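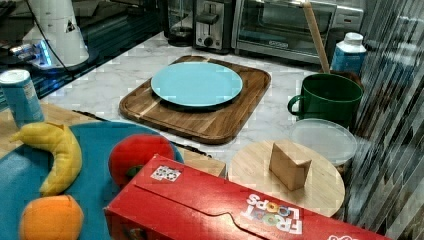
Whitlock Community Help – Home & Kitchen Team

Small kitchen counter questions: what stays out, what goes away, and is my wood board all right next to marble?

Asked in: Kitchens, Counters and Storage
Posted Tuesday, June 4, 2019
147 views

Hello everybody, and thank you in advance to anyone who makes it to the end of this, as I do tend to go on a bit.

We moved into our place on the Stostatholm side of town in March, and the one thing I fell in love with was the counter. It's white marble with a soft gray vein running through it, and after years of chipped tile I could have hugged it. The trouble is that we own too many things. Along the back I have the blender, the toaster and the toaster oven, all in a row, and between those and the cutting board and whatever we drank out of that morning, I feel like I'm making sandwiches on a postage stamp.

My sister-in-law thinks all the appliances should go in a cupboard and only come out when needed. I tried it for a week with the toaster oven and my back was not happy! It is a wide one and it is heavier than it looks. So back it went.

So I have a few questions and I would love to hear how other people manage.

First, is it fine to leave a toaster and a toaster oven right beside each other? They are practically shoulder to shoulder. I don't often run both but my husband does on Sundays when he gets ambitious.

Second, the cutting board. I have a rectangular wooden one with the stripes and a raised rim, and it more or less lives in the middle of the counter. I set plates on it as much as I cut on it, if I'm truthful – there is something nice about a blue plate on a wood board. Does leaving it lying flat all the time hurt the wood, or the marble under it? I also have a little round board in pale wood that I use for cheese and small jobs, and it sits out too.

Third, and this is the silly one, lids. I have clear round plastic lids that seem to wander onto every flat surface in the kitchen. Half the time there's one sitting on the edge of the round board. Where do you keep yours?

I don't want to spend a lot. I have 65 dollars set aside for this and I'd be pleased to have some left over for a plant.

Thank you, thank you, thank you.

3 answers

Answer 1 (marked helpful by 29 members)

What a lovely counter to have to worry about! I've lived with marble for a good long while and I will try to take your questions in order, although I wander a little myself.

On the two toasters: look in the booklet that came with each one and see how much room it wants at the sides and on top. Mine asks for a few inches all the way round and yours may say something different, so please go by your own. When your husband is having one of his ambitious Sundays, have him pull the small toaster forward or scoot it down the counter before he starts the big one. It takes two seconds. I'd also check what's overhead, and keep anything that could scorch well away from the oven, especially wooden things and paper. We once had a wooden spoon leaning on ours for a whole afternoon and it came away with a brown stripe I can still see.

If both are plugged into the same outlet and the breaker trips, run them one after the other and don't go looking for a power strip.

The board I would not leave lying flat day and night. Water gets underneath, the bottom stays damp while the top dries, and after a while the board starts to cup so that it rocks when you chop. Wash it by hand, wipe both sides, and stand it on its edge overnight where air can get at it. Same for the little round one, maybe more so, as the thin ones warp faster. In the daytime leave it out all you like. Then every so often give it a rub with food-grade mineral oil, let it soak in, and wipe off what's left. I let mine soak in overnight, and in the morning I buff it with an old T-shirt.

As for the marble, the wood won't hurt it, but be careful with the oil. Do the oiling on newspaper or over by the sink, and never set a freshly oiled board straight down on the stone. Marble drinks oil and you'll have a dark shadow in the shape of your board. The other thing to watch is lemon juice, vinegar, tomato and wine. Those leave dull spots, even on sealed stone, and wiping quickly is about all you can do. Your raised rim is a help there if it's tomato season!

For the lids I use a plain wire rack standing in a drawer, with the lids filed on their edges like records. I paid 8 dollars for it. Anything that has lost its container goes.

Please do come back and tell us what plant you choose.

Answer 2

get rid of the toaster. the toaster oven makes toast

Answer 3

I don't fully agree with the answer just above, kindly meant. We tried going without a toaster and the toaster oven took so much longer over two slices that we had one back on the counter inside a month. If you use it every morning, it has earned its spot. The one I would question is the blender. Ours only comes out for smoothies and soup, so the jar lives in the cupboard over the fridge and the base sits next to it, and that gave me back a good stretch of counter.

If you do want to keep everything in its row, try treating the back of the counter as the place for machines and the front as the place for hands. Mugs, bottles and lids all drift into the middle, at least in my house. I put one small tray down at the end nearest the sink and anything that hasn't got a home goes on that until evening, when I do my rounds with a cup of tea. Mine is a Clitunico tray with a lip, which I found secondhand, but an old baking sheet did the job for a year before that.

For the boards, I bought an upright holder from the Ploston housewares shop. It takes two boards with a gap between them, so they dry properly, and it has little rubber feet so it doesn't scratch. I did have to measure first. My big board has a rim like yours and it was nearly too thick for the slot, so take a ruler along.

Oh, and put felt dots or a thin mat under the toaster if you mean to be sliding it back and forth. Crumbs get underneath and they will scratch a polished top. I lift mine, wipe under it with a damp cloth and a drop of dish soap, and dry it off again on Saturdays.

Comment from the original poster

You are all so kind. I've moved the board on its edge tonight and I have already found three lids that don't belong to anything we own. Still thinking about the blender. Does anyone know if the upright holder comes in a narrower size? I only have a little gap to put it in and I'd rather not go all the way over to Ploston to find out.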